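Notes on the Table Setting Corner

The arrangement of the small table has now been settled for July, and I wish to record it for readers who follow these pages. As reported previously, the tableware at Clurnthorpe was reviewed after several items were found to be chipped or without a partner. Elsie Tautahi and I examined 17 pieces and retained nine. The remainder have been placed in the Lalberg cupboard, on the lower shelf, pending a decision.

Preference was given to plain colors. Patterned plates had made it difficult to see what was being served on them, and the matter had been raised more than once. Cups without handles were also withdrawn. I regret the loss of the yellow one, which I had used personally for some years.

The pumpkins remain in service outside their season. Tonantzin Villaseñor has asked that they be kept beside the plate and not on it, and this has been adopted.

Comments may be left below until the page is next revised.

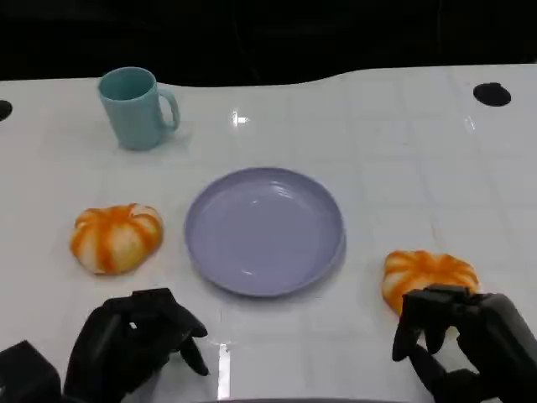 Flota Household Play Group | Table and Tableware
Teal mug, lavender plate and the two orange-and-white pumpkins, on the white tabletop.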